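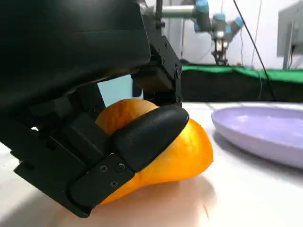
Predthorpe had given Rhea Rivera until four o'clock to decide about the Suvis. She had read the contract on the train and didn't much like clause 104, which said that damaged produce was the customer's own lookout. So she stood close to the table and watched the black finger pad press against the side of an orange fruit, with the soft mat underneath and the empty plate waiting to the right. She had spent eleven years in a packing shed and knew what a thumb could do to something ripe.

"What's it pressing with?" she asked.

"Enough," said Radu. He was the one selling it. He had a clipboard that he never wrote on.

"I need to put a number in the report."

"I'll send you the number."

She wrote down that he would send the number. The service worked like this: Suvis brought the arms, set them up, and charged £996 a month, with an engineer on call from Wevley. You didn't own anything. If you stopped paying, a van came. Predthorpe liked that, having once bought a labelling machine that was still under a sheet in the yard.

Radu talked her through the lesson mode. You showed the arms a job 300 times and after that they were supposed to manage it without you. Rhea asked who did the showing.

"Your people do. It's in the price."

"My people's wages are in your price?"

"No," said Radu. "The lesson mode is."

She asked for something other than fruit, something with ridges. He went through to the other side and had a word with the technician, and she used the time to eat half a sandwich.
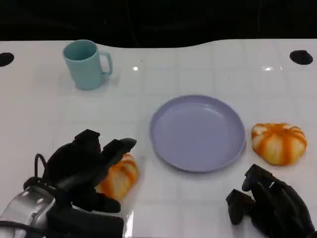
Pumpkins, plate and mug, with both hands at the near side of the table.

They were toy pumpkins, cream with orange stripes. Rhea said that Predthorpe sold real ones, a great many of them in November when everyone else had stopped wanting any, and that a toy didn't bruise.

"It's the shape you're testing," Radu said.

"I'm testing whether I'd leave it alone with the night shift."

He thought about this. He had a kind face and she was sorry to be hard on him, but the shed would be hers to run whichever way it went, and he would be back in Wevley.

"What happens when it gets one wrong?" she said.

"It stops and asks."

"Asks who?"

"Whoever's nearest."
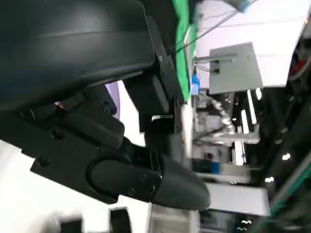
She thought about who was nearest on a night shift. It was usually her brother, who wore headphones and did not care to be asked things. She put that in the report as well, without his name.

Then she went over the parts of the contract she did like. The fingers could be changed without calling anyone out. The training was done in the customer's own building. There was a notice period of 2 months and no charge for the van. She read the last one twice, because the labelling machine people had charged for theirs, and it hadn't even come to take anything away.

"Open it for me," she said.

"Open what?"

"The hand. I want to see it with nothing to hold."

Radu nodded to the technician.

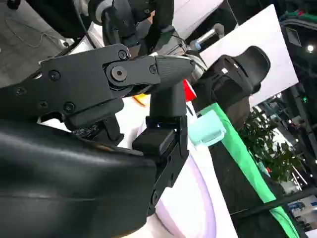 The gripper, partly open.

The fingertip had fine ribs on it. She wanted to touch them and asked if she could, and Radu said to wait until the arms were switched off, so she waited. The ribs were softer than she had expected. Juice would get into them. Somebody would have to clean them with a small brush at the end of every shift, and she could already hear the argument about whose job that was.

"Do you supply the brush?" she said.

Radu looked at his clipboard for the first time that afternoon. "I can find out."

At ten to four she rang Predthorpe from the car park. She said yes to one table for the winter - not the whole line - and no to clause 104 as it stood. They asked if the thing was any good. She said it was careful, and slow, and that they would need to buy a brush.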